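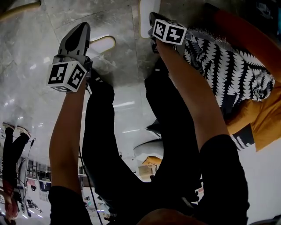 Written by the Cassim training desk, Braltasent
Last revised 2019-06-09

Section 3. Showing Cassim a task with the hand grippers

By now you should have the grippers charged and paired (Section 2), and I expect you are itching to get going. Please do read this part through once before you pick anything up, though. It isn't long, and most of the calls we take at the Sakham office are from people who skipped straight to the recording and then had to do it all over again, which is a shame when they had a whole afternoon of good work behind them.

Cassim learns by following the grippers while you do a job with your own two arms. It follows them by the white cubes with the black square patterns, one on each gripper, so in everything below, looking after the cubes comes first.

3.1 Getting the space ready

1. Choose one small job. Picking things up off the floor is a lovely first one, and it is what we use on our own training days at Latton.
2. Put out only the things that belong to the job, plus whatever is normally lying about in that room. A cushion or a patterned cloth can stay where it lives. You want Cassim to learn the room as it really is.
3. Turn on all the lights you would usually have on, and leave them alone until you have finished for the day.
4. Let anyone else in the room know you are recording. They are welcome to stay and watch, but ask them to keep their hands out of the working area.

Note: Shiny floors can throw the ceiling lights back at the camera. If the preview has bright patches in it, try facing the other way before you start drawing curtains and moving lamps.

3.2 Holding the grippers

1. Put on the head camera and tighten the strap until it is snug but comfortable.
2. Take the left gripper in your left hand and the right one in your right. They are not the same inside, and swapping them will spoil the recording without any warning on the screen.
3. Close your hand on the grip below the cube, keeping fingers and sleeves off the patterned faces. Long cuffs are the usual culprit, so push them up a little if they tend to slide.
4. Run the cable down along your forearm and clip it at the elbow. Leave enough slack to stretch your arm right out.
5. Open and close each gripper a few times, slowly, until the bar on the screen moves with you from one end to the other.

Caution: When you crouch or sit down to reach the floor, check where the cable has gone before you stand again. It likes to find its way under a shoe.

3.3 Recording

1. Look down at the things you mean to pick up, so that both cubes show in the preview.
2. Say "start" or press the pedal, and wait for the tone.
3. Hold both grippers still for 3 seconds.
4. Do the job at a gentle, steady pace. There is no prize for speed! Think of how you would show a younger cousin how to lay the table, and you will be near enough right.
5. Bring the tips right down to the floor for flat or low things, and close them fully before you lift.
6. When you have finished, bring both grippers back in front of you, hold still again, and say "stop".
7. Repeat until you have 12 good recordings, moving the objects to new places each time. A few inches is plenty.

If you drop something, don't start again. Pick it up and carry on as you naturally would; Cassim is all the better for having seen it. The exception is a drop that rolls under the furniture, where you would have to put a gripper down to get at it. Stop that one and delete it.

Caution: The gripper tips can pinch. Keep them away from faces, hair and pets, and never use them to pick up glass, blades or anything hot.

3.4 If things go wrong

The cube light goes amber. One of the cubes has been out of sight for too long, most often behind your own knee. Shift your legs, or turn a little, and it should go green by itself.

The tone sounds twice. The cable has come loose at the gripper end. Push it home until it clicks and start that recording afresh.

Your arms are tired. Have a proper rest and a cup of tea. Tired arms make wobbly recordings, and we ask our own people to take a break after every 9 of them.

3.5 Putting everything away

Wipe the cubes with a dry, soft cloth (no sprays, please, as they lift the black print), coil the cables loosely and put the grippers back in the case with the tips closed. Leave Cassim plugged in overnight to work through what you have shown it. You can look over the results in the morning, as described in Section 4.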